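Gravdale house, room-by-room safety check, July 20, 2019
Walked by me (Nayeli Alvarado), with Katia Vitale holding the ladder and writing on her hand when the pen ran out

I'm using the long Tollitz sheet again, the one with the comment lines, so bear with me because I do love a comment line! OK means leave it alone, FIX means before the next guests, WATCH means I'll look again in March when we open the house back up.

## Entry and stairs

- [x] **Front door opens fully from inside without a key.** OK. Sticks a little at the bottom, but one good pull does it.
- [x] **Handrail tight along its whole length.** OK. I leaned on it with everything I've got.
- [ ] **Stair treads even, no lifted edges.** FIX. Second tread from the top has a nail head coming up, and I found it with my sock. Vilmos has the right punch for it.
- [x] **Light switch at top and bottom both work.** OK, finally (thank you Vilmos!!)

## Smoke and CO alarms

- [x] **Alarm on each floor, tested with the button.** OK. The upstairs one is so loud that Katia nearly came off the ladder.
- [ ] **Alarm less than 10 years old.** FIX. The hallway one has a date on the back and it's past it. I've put a new one on the Pellegrini order.
- [x] **CO alarm near the boiler cupboard.** OK, new battery in.

## Kitchen

- [x] **Extinguisher needle in the green, pin in place.** OK.
- [ ] **Fire blanket reachable without leaning over the burners.** FIX. It's hanging right behind the stove, which is silly, and I'm the one who hung it there. Moving it to the wall by the back door.
- [x] **Fridge plugged straight into the wall.** OK.
- [ ] **Hot tap temperature.** WATCH. It gets hotter than I'd like for little kids. Noemi Piras thinks the mixing valve is tired, and she's usually right on plumbing.

## Floors and small stuff

- [x] **Walkways clear, nothing to trip on between door and window.** OK on the day. Rugs are a separate line and I'll get to them, believe me.
- [x] **Floorboards sound.** OK. I walked it heel to toe and only got the usual creaks.
- [x] **Wastebaskets away from heaters.** OK. I like them on the far side of the room, and please no ashes or cigarette ends in any of them, ever. 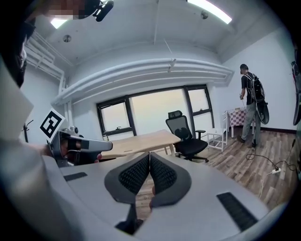
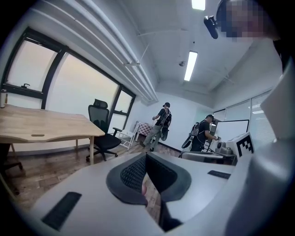
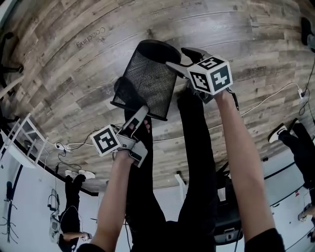

*Floors and small stuff. Black mesh wastebasket in the third photo.*

- [ ] **Rugs have grip underneath.** FIX. The little striped one by the bathroom slides like a sled! I've rolled it up and put it on top of the wardrobe until there's a pad for it. Pads are 18 dollars each at Lullier and we need 2, so I'm just going to buy them.

## Bedrooms

- [x] **Windows open wide enough to climb out.** OK in the front room.
- [ ] **Same, back room.** FIX. Painted shut along the left side. I ran a putty knife down it and got halfway before my wrist gave up, so somebody with a better wrist please finish.
- [ ] **Tall furniture fixed to the wall.** FIX. Wardrobe yes, bookcase no. The bracket is in the drawer with the spare keys, still in its bag, where it has been since we bought it (sorry).
- [x] **Bunk ladder hooks seated.** OK. Checked both, wiggled both.
- [x] **Blind cords tied up high.** OK.

## Outside

- [ ] **Porch light.** WATCH. Flickers when the door slams. Might be the bulb, might be the fitting.
- [x] **Gas bottle upright and strapped.** OK.
- [x] **House number readable from the road.** OK now that Noemi Zuccaro has hacked back the hedge. She filled a whole trailer.
- [ ] **Back step.** FIX. The mortar is crumbling on the garden side and it rocks if you land on the corner. Use the side door for now, please!

## Money and who's doing what

I've set aside 200 dollars from the kitty for all of this, and the alarm comes out of that too. Vilmos has the nail and the back step, I've got the blanket and the bookcase, and Katia says she'll do the rug pads. The painted window is still up for grabs. When you finish something, put your initials next to the line and leave the sheet on the fridge, under the big magnet and not the little one, which drops everything behind the bread bin.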